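1/ Right, kettle's on, so I'm finally doing the thread I promised about the kitchen tap. Or more accurately about the water coming into the house, the tap being the last bit of it. Long one, mute me if plumbing isn't your thing!

2/ Background for new people: we bought the place in Prandville, fibro cottage, lovely big yard, and the water pressure has been rubbish from day one. You could start filling a stockpot, go and hang out a load of washing, and come back in time to turn it off.

3/ Everyone's first guess was the tap. Mine too. The old one was a wobbly mixer with a handle that had gone all gritty, and I'd wanted an excuse to replace it since we moved in. I had a whole folder of chrome goosenecks on my laptop before I'd even looked under the sink.

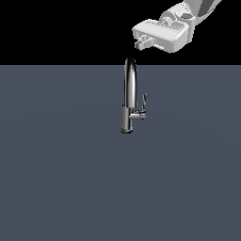 4/ But my neighbour Reinhold Fröhlich (retired plumber, came over for a lemon, stayed two hours) told me to put my card away and go and find the water meter first. I didn't know where the water meter was. I'm a grown adult with a mortgage.

5/ It was under the agapanthus. If you've never dug out agapanthus, have a big breakfast. Also wear gloves when you stick your hand in a meter box, I got a redback on the lid and a face full of ants.

6/ Anyway, Reinhold's method for anyone who wants it. Get a bucket with litre marks, turn the outside tap nearest the meter on full, and time it for a minute. Then do the same at the kitchen sink. Make sure the washing machine's off and no one's in the shower (I had to stand outside the bathroom door and negotiate with a teenager).

7/ Garden tap: 11 litres. Kitchen: 5. So the supply wasn't brilliant but the house was somehow losing more than half of what it got between the front fence and my pasta pot.

8/ He made me check for a leak too. You turn everything off, write down the meter, don't touch a thing for an hour and read it again. Ours hadn't moved, thank goodness, I was already picturing a lake under the bathroom.

9/ So then he wanted to know what the pipes were, and off I went under the house on a Saturday with a head torch and my mum's gardening kneeler. Galvanised steel. Original. Most of it older than me and in about the same mood.

10/ For those who haven't met it: old gal pipe rusts from the inside. The outside can look perfectly fine, bit of dull grey, nothing dramatic, and meanwhile the hole down the middle is closing up. When ours was cut out I could barely get a pencil down the worst bit. I've kept it. It lives on the windowsill and I show it to visitors, whether they've asked or not.

11/ And a few of you have asked about the brown water first thing in the morning. Yes, that was it as well. I'd been blaming the council in my head for months, sorry council.

12/ I rang three places. One never called back. One wanted to repipe the lot, bathroom and laundry included, and I had a little lie down after reading the quote. Sotiropoulos came out, crawled the full length of the house without being asked, and said do the main run and the kitchen branch now and leave the bathroom until we redo it. Sold.

13/ Things I'm glad I asked before they started: how long the water would be off, whether they'd be cutting any wall (one patch, behind the pantry), who was fixing the wall afterwards (me, ha), and whether they'd take the old pipe away. They would have. I said leave me a piece.

14/ Day of the job, fill everything. Kettle, stockpots, a bucket for the loo, the dog's bowl. I filled all of that and forgot to have a shower, so I went to work smelling like the underside of a house.

15/ They were done by mid afternoon. I ran the bucket test again before they'd even got the ute packed, standing there with my phone timer like a swimming coach. The kitchen was keeping up with the garden tap. I may have whooped. The apprentice definitely laughed at me.

16/ Somebody in the replies last week asked whether I'd kept the old mixer after all that. No! It was still gritty and I'd earned a new one. But I bought it knowing it was for looks and for the handle, and I'm very glad I hadn't forked out for it first and then sat there wondering why it dribbled.

17/ Bits I'd tell a friend who's shopping: measure from the top of the bench to the underside of your windowsill or shelf before you fall for anything tall. Check how far the handle swings back, ours has a tiled splashback close behind and a couple on my list would have smacked straight into it. Check the size of the hole in your sink too.

18/ Look for the WELS label while you're there, it gives you the flow rate. If your pipes are only delivering a trickle, a different rating won't fix it, but it's handy once they're sorted.

19/ And get flexi hoses replaced when the tap goes in. My cousin in Wenar had one burst while she was at work and it went through the kitchen and halfway down the hall. If you've got old ones, go and have a look at them tonight, any rust or fraying and they're done.

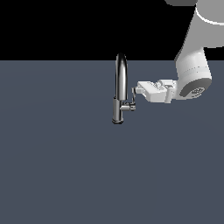
20/ QUESTIONS FROM LAST TIME, quick ones

21/ "Can't you just clean out gal pipe?" I asked the same thing. Sotiropoulos said you can knock rust loose but then it travels, and it ends up in your tap and your washing machine. Ask your own plumber, I'm a person with a bucket.

22/ "Did the hot water improve?" Yes, heaps in the kitchen. The bathroom's the same as ever until we get to it, hopefully after December when I've stopped buying presents.

23/ "What did you patch the wall with?" Offcut of villaboard from the shed, and two goes at the filler. Get someone in if your house is fibro, please don't go sanding or drilling the old stuff yourself. We had ours tested before anyone touched it.

24/ "Is the agapanthus okay?" The agapanthus will outlive us all. It's already coming back over the meter box. Going out there with the spade now while there's still some light, back later for replies!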